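Pale green bedroom, white ceiling, gray wall: where do you stop the paint?
Forum: Walls and Ceilings > Painting

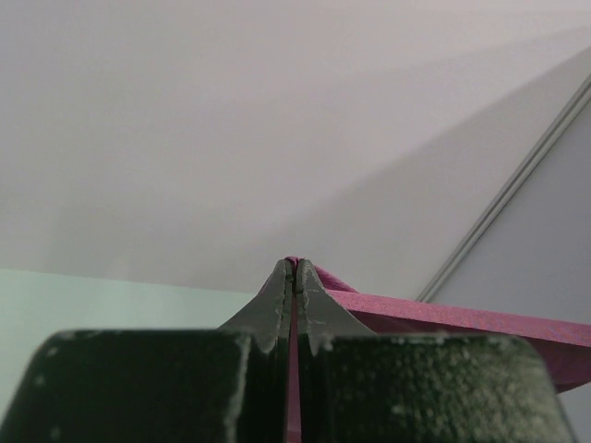 The corner I mean. Green wall lower left, gray on the right, diagonal trim between the gray and the ceiling.

junduvell_j
Posted 8:20 pm

Looking for opinions on a small upstairs room. I painted one wall pale mint green and left the other surface gray, the color it was when we moved in. The ceiling is off-white. I like the green a lot more than I expected to, and now I want to get rid of the gray.

What I can't decide is where the green should end. Choices as I see them:
Green over the gray surface up to the trim, ceiling stays off-white.
Paint the gray the same off-white as the ceiling and keep green on the one wall.
Green on everything including the ceiling.

The room is used for sewing and for folding laundry. I would like it to be bright. I have one gallon of the green left, nearly full. The trim would get repainted either way.

Aline
Posted 8:41 pm

Second choice. I had a gray wall next to a white ceiling in a sewing room for years and the gray made every fabric look dull. Off-white on both and you will get more light back into the room. Keep the green where it is.

Langlois_painting
Posted 9:05 pm

I would go the other way. If you make that surface off-white, the trim line loses its job. Right now it separates two colors. With the same color on both sides you have a strip running across for no reason, and you would want to paint it out too.

Green up to the trim, trim in a clean white, ceiling as is. Mint that pale is not going to darken the room. One gallon is plenty for a small room, two coats.

Aline
Posted 9:12 pm

A strip of trim in the same color as the wall is fine. Lots of houses have it. And she is matching thread in there. A green wall throws green on everything near it, so more green means more of that.

junduvell_j
Posted 9:30 pm

He, but no problem. I do most of the thread matching at the window during the day, so the color cast matters less than you would think. At night I use a clip lamp.

Langlois, does the diagonal bother you at all? My worry with green on both is that the slanted line is going to stand out more than it does now.

Langlois_painting
Posted 9:38 pm

It stands out now. Gray against off-white is a stronger contrast than pale mint against off-white. Going green should soften it.

zinen
Posted 10:14 pm

Third choice gets no votes so far, so I will give it one. We did walls and ceiling in one pale color in a room with odd angles and it was the best thing we did in that house. You stop noticing where the planes meet. Cutting in along a slanted line is also slow work, and this way you skip it.

Buy a flat finish for the ceiling part. Same color, flat on the ceiling, eggshell on the walls.

Langlois_painting
Posted 10:22 pm

Agree on flat for the ceiling. Disagree on the rest. That ceiling looks smooth and the paint looks even to me, at least in the part I can see. I would not put two coats overhead on something that doesn't need it. It also means another gallon.

zinen
Posted 10:31 pm

A gallon is 30 dollars. I would pay that to skip the cutting in.

wenhsiung_chou
Posted 7:50 am

Before anyone opens a can, check what is on the gray surface. If it is an old oil paint, latex will peel off it. Rub a spot with a rag and denatured alcohol. If color comes off on the rag it is latex and you can paint over it after a wash. If nothing comes off, sand lightly and use a bonding primer.

I skipped this once in a hallway and spent 3 weekends scraping.

On the color, I side with Langlois. Also tape a big sample to the gray first — poster board, two coats of the green — and look at it morning and night. That surface may pick up light differently from the green wall, and the same paint can look like two colors.

Aline
Posted 8:15 am

The poster board is a good idea. Make one in off-white too so it is a fair test.

junduvell_j
Posted 6:45 pm

Did the alcohol test after work. Gray came off on the rag, so latex. Also put up both boards. In evening light the green one looks a little grayer than the wall does, but I don't mind it. The off-white one mostly disappears into the ceiling, and my wife likes that.

So we are down to two and the house is split. Zinen, sorry, I am not painting a ceiling.

zinen
Posted 7:02 pm

Your neck, your choice. Leave the boards up until you have had one cloudy day and one sunny one.

Langlois_painting
Posted 7:20 pm

Whichever way it goes, do the trim last, and use an angled brush.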